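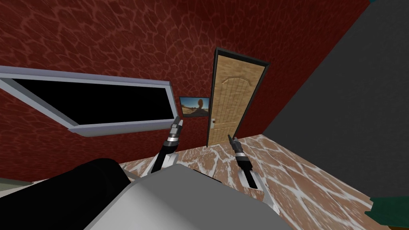 Ask It to Get the Door

The woman who runs the simulation team at Mivitz has a test for anyone who tells her that household robots are nearly ready. She asks them to picture one opening a door while carrying a bag of groceries.

"They always say the door is the easy part," she says. "Then they ask what kind of handle."

We spoke in April, in a meeting room that she apologized for twice. Mivitz makes practice rooms for two-armed robots, in software. The rooms have floors and walls and doors, and an interior decorator would last perhaps a minute in them. The one on her laptop had a dark red wall with veins running through it, a floor that might have been marble or might have been a mistake, and a tan wooden door with a carved arch near the top. I said it looked like a steakhouse that had given up on serving food.

"The walls are picked by the computer," she said. "It draws from a bin of surfaces. You get marble on the floor, you get marble on the wall, one time we got marble on a banana. The point is that the robot shouldn't care. If it can only fold a towel in a beige room, then it can't fold a towel."

So can it fold a towel?

She took a long drink of coffee. "In a beige room it's pretty good."

What can they do, then?

Her answer came in installments. Picking up a cup from a clear table is fine. Putting the cup down again is mostly fine, although "down" gets interpreted generously. Wiping a counter goes well if you have modest feelings about corners. Loading a dishwasher is something her team discusses the way other families discuss an uncle.

"People see two arms and two grippers and they fill in the rest," she said. "They fill in a person. Each of those hands is two fingers. Try making a bed tonight with two fingers on each hand. Call me."

I did try it, using thumb and forefinger, and got as far as the second pillowcase. I did not call her.

The company's longest-running project is a set of chores called Fisden, named for reasons she declined to share. It is made up of 1603 tasks, from "close drawer" to "put away the shopping." At last count the robot could get through 1046 of them in simulation at a rate she was willing to say out loud. That sounded high to me, and I told her so.

"It is high. Go look at the list," she said. "There are a lot of drawers on it."

The remaining tasks are where the housework lives. Anything soft is trouble. Anything wet is trouble, and in a simulator it's also expensive. Anything that involves deciding whether an object is trash is, in her words, "a marriage counseling problem that somebody handed to an engineer."

A straight edge and a funny angle

A good share of her working day goes to things no homeowner would think of as a chore at all. Straightening a picture, for instance. You have to see the edge of the thing, know which way is level even though your own camera is tipped over, come up to it without punching through it, and nudge.

"My mother does that walking past, with a laundry basket on her hip," she said. "She's not even looking. For us it's a quarter of a year."

I asked why the camera would be tipped over in the first place. She explained that a view from near the wrist goes wherever the wrist goes, and wrists go everywhere. The robot has to be comfortable with a wall that arrives on a diagonal. New hires tend to find the footage hard on the stomach for the first couple of weeks, and one of them now watches it with his head on the desk.

There is also the matter of pictures being pictures. A wall panel with a landscape in it has sky and stone and distance, and a machine that has learned about the world from pixels may take all of that at face value.

"You and I know you can't put a mug on a cliff that's hanging on the wall," she said. "It's a fair question how we know it."
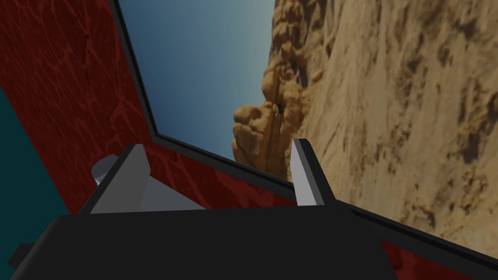

What the shop floor says

For a second opinion I went to Vuvmont, where the operations manager of a packing plant has been offered robots by four different salespeople and has said yes to one of them. His firm packs bathroom fittings. The Tessier line, which is the part with the robot on it, puts lids on boxes.

"It does lids," he said. "I want to be fair to it. It does lids all day long, and it has never asked me about parking."

He leases two machines and would take more if they could do what he calls the stupid jobs: cutting the tape off a pallet, finding the one carton that got packed upside down, sweeping. Sweeping he brought up three times. On the day I visited, the line had closed 1526 boxes before lunch, and a man with a broom was working his way along underneath it.

"Everyone comes in here and looks at the arm," the manager said. "The guy with the broom also unjams the arm. He also signs for deliveries. Tell me when you've got one of those and I'll clear my afternoon."

I passed this along to the woman at Mivitz, who was not offended. She had me repeat the part about the tape and wrote it down.

"Tape is horrible," she said. "Tape's not even on our list. It sticks to the gripper, and then the gripper is a different shape, and now it's a whole other robot. I'd do sweeping before I'd do tape."

How long for sweeping?

"A real floor? With chairs on it?"

With chairs.

"Are people allowed to move the chairs?"

I said I supposed they were. She looked relieved and gave me a number of years, then asked me not to print it, then asked whether the people could also pick up the socks.

She does not own a robot at home, apart from a vacuum that her kids have named and that spends most evenings under the sofa. She does her own dishes. She says it has made her better at her job, mainly by making her notice how often she catches something before it falls. A plate starts to slide, the hand is already there, and the conversation carries on.

"I have no idea how to write that down as a task," she said. "I've got 'place plate in rack.' I've got 'close drawer.' I've got so many drawers."

Before I left she ran one more trial for me, a reach toward the door. She let it go for a while with her chin in her hand. Then somebody knocked on the meeting room door, and she got up and opened it with her elbow, because she was holding the coffee.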